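Tuesday, fall guide, cover and inside proofs

Started before nine with the windows open, which was lovely for me and less lovely for the paper. The Grukberg uncoated had picked up a bit of a curl overnight and I spent longer than I'd like to admit turning the stack over and coaxing it flat before the feeder would take it. Once it settled down it ran beautifully, and I'd happily use it again for the winter guide if Mitra can get the same price.

We're still at 1,000 copies and four inks. Mitra brought over the final running order for the arts pages, so the book reviews now come before the film listings, and Bernadette's long piece on the short story festival finally gets a full spread to itself (hooray! it's been squeezed onto a page and a half since the first dummy). Jarlath's column is 172 words over. He knows. He's promised me a trimmed version by tomorrow and I've left the old text in place so the page doesn't look bare in the meantime.
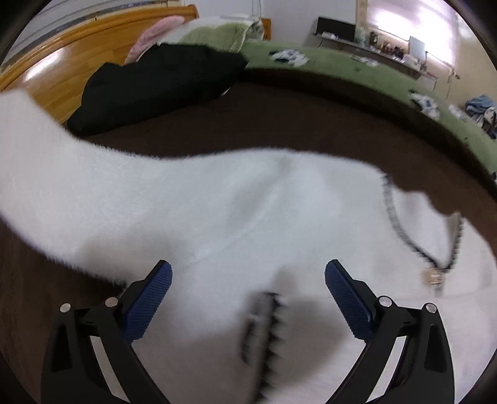
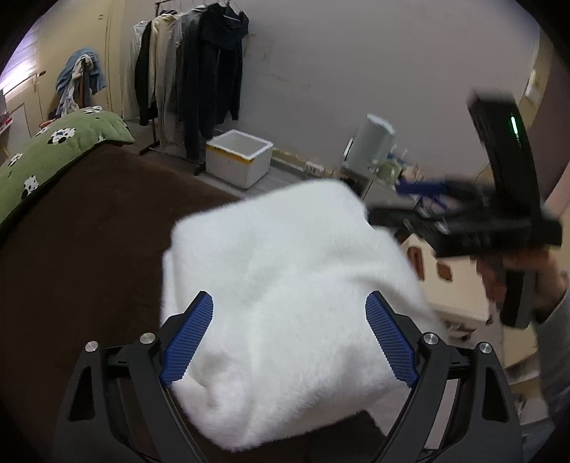
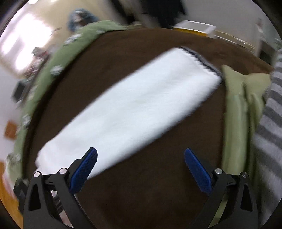
The cover took up most of the afternoon, and I want to write this down properly so that whoever is on press next doesn't have to find it out again. Sinéad's design has the title in white reversed out of a very dark brown, and on the first pull the letters filled in along one side only. I kept trying to describe it to Eoin over the phone and making a mess of it. The white towel across the dark brown blanket in the last photo is pretty close to what I meant, with one long side fairly straight and smooth and the other soft and a little frayed. Swap the towel for a capital T and there's my proof. I slowed the drum down two steps and cut the density on the Trelex brown, and the soft side came up a good deal cleaner, though I still don't love the small type at the foot.

Sinéad had a look around four and would like the subtitle one weight heavier, and I think she's right. She also asked whether the brown could go warmer. I'd sooner leave it alone until we've seen it dry – these inks shift more than you'd expect on an uncoated sheet.

Left for tomorrow:
New master for the cover with the heavier subtitle.
Jarlath's trimmed column onto the page.
Ask Brendivach whether they still want their gallery hours on the back, or whether Ebrahimi can have that space.
Check the spelling of every author in the reviews once more, out loud, with Bernadette.

Wrapped the proofs in the spare cover sheets and put them on the top shelf, next to the long stapler. Please don't borrow the stapler until the guides are bound.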